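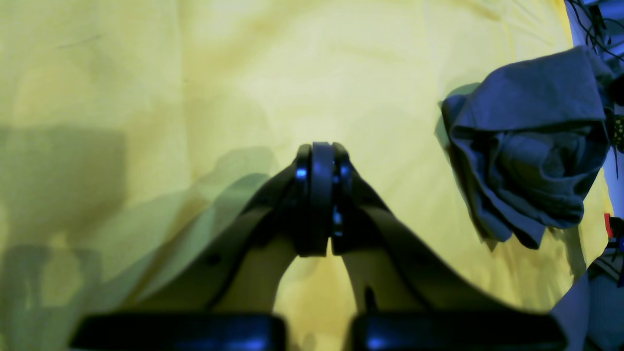
Slide 1. Fingers closed, blue-grey cloth to the right, yellow cloth underneath.

Finding the corner: what a wrist camera teaches a robot about cloth
Speaker notes, November 18, 2022

Leave the title up while people sit down. Start with the question: how many of you have folded a towel without looking at it? Wait for hands. Most of us can, and we do it by feel, by habit and by a quick glance at the right moment. The talk is about that quick glance.

Say early that Korno is the method and Jadon is the set of recordings it learns from. People mixed them up in May and I spent half the questions untangling it.

The problem, in one breath: cloth has no fixed shape. A mug looks like a mug from any side, but a dropped towel is a new object every time you drop it! A camera on the ceiling sees the heap and misses the small folds, and the small folds are where you want to grab.

So Korno looks from the wrist. The view is close, it moves with the hand, and the fingertips are always in it. That last part is what I love. The network gets to learn where the cloth is compared with the tips, and it needs no careful measuring of where the camera sits.

(Click. Slow down here.)

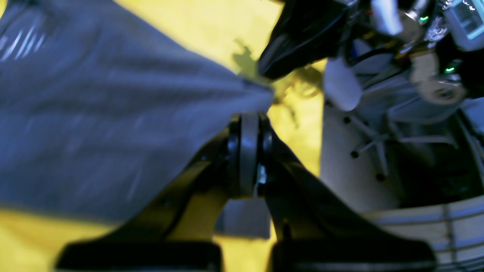 Idel Group, Soft Objects and Handling

Point at the fingertips and at the narrow bit of cloth coming down to them. Give people a few seconds, it takes a moment to read. Then point out how blurred most of it is. We used to throw blurred pictures away. Now we keep them, and the method got better when we did, which surprised all of us.

How it works, plain version:
Korno takes 3 pictures in a row and guesses which way the nearest edge runs.
It moves a little, looks again, and changes its mind if it needs to.
It closes the fingers only when 2 guesses in a row agree.

Don't rush the third line. The waiting rule is the whole trick, and it came out of a bug in Jin, our older controller, which kept asking for the same guess twice. We fixed the bug, the results dropped, and we put it straight back in on purpose.

Numbers slide. Jadon has 1,098 recorded grasps. We held back 30 for testing and never trained on them. Say clearly that this is a small test and that I'd like a bigger one.

What still goes wrong: thin cloth lying on other cloth. The fingers can pick up both layers, and from the wrist the two edges look like one. If anyone in the room works on touch sensing, please come and find me afterwards, I mean it.

Skip the training slide if we are past the half-way mark. Go straight to questions and leave the cloth picture up.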